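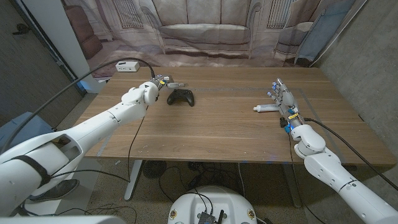 Chapter 7
Gathering Examples for a Learning System

Learning goals

After reading this chapter, students should be able to:
explain the difference between a demonstration and a data set;
plan a recording session for a simple tabletop task;
decide which demonstrations to keep and which to set aside.

7.1 What Counts as an Example

In Chapter 4, a robot was given its motions in advance, one line of instructions at a time. A learning system is prepared differently. It receives a large number of recorded examples of a task and adjusts itself until its own output resembles them. The quality of the result depends heavily on the quality of the recordings.

In this book, a single recorded attempt at a task is called a demonstration. It begins when the arms leave their starting position and ends when they return to it. Each demonstration contains camera images, the joint positions of the arms and hands, and a short written label naming the task. A collection of demonstrations prepared for training is called a data set.

The sessions used in this chapter follow the Stemard tabletop plan, as taught in the Trambridge laboratory course. The plan uses 2 arms, one table, and a small number of household objects such as a game controller. 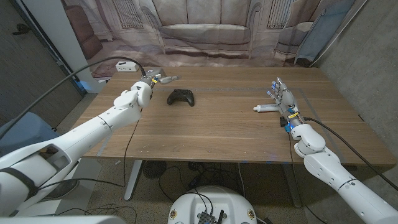 A session under this plan has a target of around 100 demonstrations of one task. The operator changes the position of the object between attempts and records each change in the session log. Objects should be moved in small steps across the whole working area. If every demonstration begins with the object in the same spot, the system may learn the spot and ignore the object.

The background also deserves attention. A printed backdrop gives the cameras a setting that can be exchanged between sessions while the table stays where it is. Students should note the backdrop in the log together with the lighting and the camera positions.

7.2 Choosing Camera Views

A camera at the head shows both arms and most of the table, but a hand may hide the object at the moment of contact. A camera at the wrist stays close to the fingers and turns with them, so its view is often tilted. The Westerberg exercises at the end of this chapter ask students to compare the two.

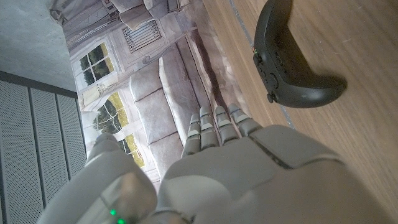 Figure 7.3. Wrist camera view of an open hand, with a game controller on the table.

Both views must be stored with matching time stamps. A gap between them makes the demonstration hard to use, and it should be marked for review before the data set is assembled.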